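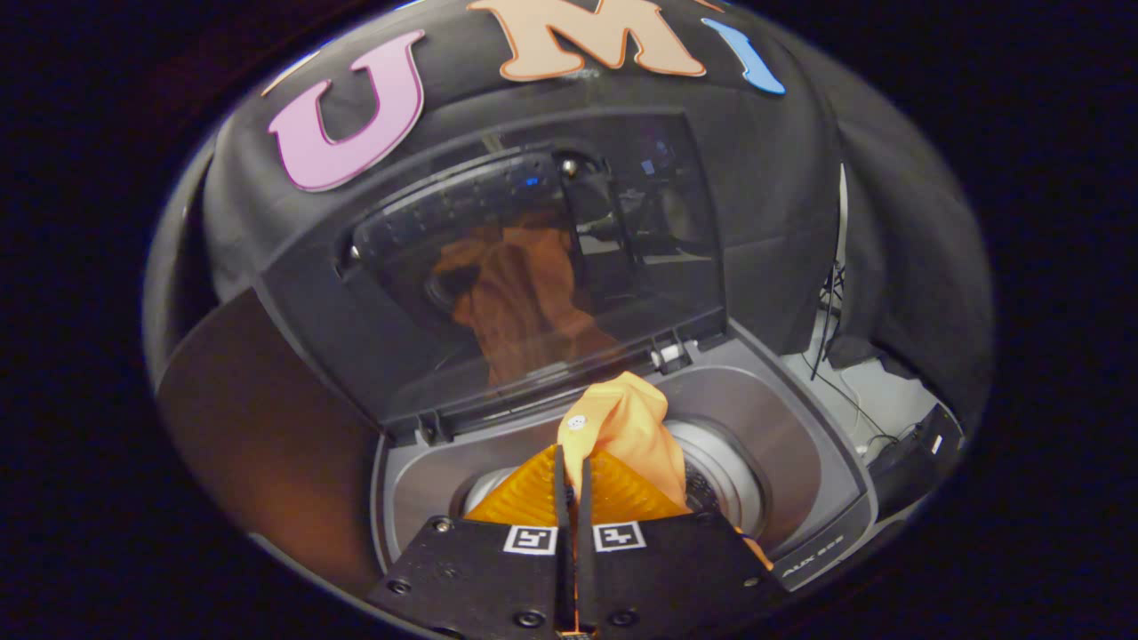 家庭自制夹爪圈子里有一种默认的次序：先把机构做漂亮，再把传感器堆上去，最后才去找衣服来试。我认为这个次序应当倒过来。衣物是最早该上的负载，而且应当在结构件还没定型的时候就上。

先交代背景。Salosik 是我和 Napaporn Sriwong 在 Jillville 共享工坊里做的一把手持平行夹爪，两指，指板上贴方形标记，用来从画面中解算开口宽度。手持端采数据，之后把同样的指头装到机械臂上。指板改到第 4 版，夹片单独拆换。整机现在重 900 克，其中电池和握柄占了大半。这个重量对台面上的短任务没有影响，对洗衣机取衣这种要把手腕探进桶口的动作就有影响，操作者的前臂会先于夹爪到达极限。

很多人选积木、杯子、螺母做第一批测试物，理由是可重复。可重复当然有价值，但刚体会掩盖三类问题。

第一类是夹持面的问题。刚体有明确的接触点，夹片稍有不平行，夹持力照样够用。布料没有这种宽容。夹片前端若有零点几毫米的外张，薄衬衫就会从尖端滑走，只剩根部夹住一团褶皱。我们在塑料方块上跑了一整个下午没有发现外张，换成一件带扣子的衬衫，几次抓取之后就看出来了。扣子还带来另一个麻烦：扣子落进夹片之间时，局部厚度突变，开口读数变大，而周围布料处于几乎不受力的状态。单看开口宽度，控制程序会认为抓得很实。

第二类是遮挡。指板上的标记要一直看得见，否则开口宽度无从解算。抓杯子的时候标记几乎不会被挡，抓衣服则完全不同，袖子、下摆随时可能翻上来盖住一侧。早期版本把标记放在指板中段，丢失率高得没法用。后来移到靠上沿的位置，情况改善，但没有根除。我的看法是，标记位置属于机构设计的一部分，应当和螺丝孔位一起定，不应当等指板打印完再找空地方贴。我们有一版指板的螺丝头正好占了最合适的区域，只好整版作废。

第三类是环境。洗衣机桶口是圆的，有倾斜的边缘，里面有孔，桶壁会反光，盖子上的玻璃也会反光，衣服的颜色会在玻璃里再出现一次。视觉里程计在这种地方容易把倒影当作真实特征。工坊的白墙和木台面永远不会暴露这个问题。有人建议用哑光贴纸把玻璃盖住，我反对。训练时去掉的干扰，部署时会原样回来，而别人家的洗衣机不会替你贴纸。

反对意见主要有两种。

一种说法是，柔性物体变量太多，出了问题分不清是机构、标定还是操作者手法。这个批评有道理，但它针对的是记录方式。我们的做法是固定一件衣服，固定起始揉法，每次只换一个零件，并且把失败的片段全部保留。到 3 月为止留下 294 段，按失败位置分类：尖端滑脱、根部夹团、标记丢失、碰到桶沿。分类之后，机构问题和手法问题的界限比预想中清楚。碰桶沿几乎都是手法，尖端滑脱几乎都是夹片。

另一种说法是成本。布料测试慢，一次取放加上复位大约要 2 分钟，抓方块的节奏快得多。以同样的工时计算，样本量确实差很多。可是家庭项目的瓶颈很少是样本量，瓶颈在返工。我们用的打印服务 Moriarty 排队很长，一版指板从提交到拿到手，足够把布料测试做完好几轮。提前发现夹片外张，省下的是一整个等待周期。

还有一点关于夹片材料。现有讨论大多集中在摩擦系数上，似乎越黏越好。对衣物来说，释放和抓取同样重要。我们试过一种软胶贴面，抓取成功率提高了，但松开之后布料仍挂在一侧夹片上，收回时又把衣服带出来一段。操作者会不自觉地抖一下手腕把它甩掉，这个抖动随即进入数据。后续训练出来的策略也学会了抖，在没有粘连的时候也抖。现在用的是较硬的窄夹片，不贴胶，抓取力稍大，释放干净。对 Elano 那套开源指形的批评也在这里：它的软垫对水果和瓶子很好，对薄织物过度抓持，文档里却没有提到释放测试。

我并不主张放弃刚体测试。标定开口宽度仍然需要已知尺寸的块，夹持力的上限也要用硬物来测。我主张的是，在第一版指板装好、螺丝还没点胶的当天，就把它伸进洗衣机里去抓一件衬衫。抓不住也要录，标记丢了也要录，随后再决定孔位和倒角。

目前尚未解决的是湿衣服。吸水后重量和摩擦都变了，衣物之间还会互相缠绕，窄夹片抓起一件常常带出另一件。下一版打算把夹片加长，同时减轻握柄，先把手腕能探进去的深度量清楚，再画图。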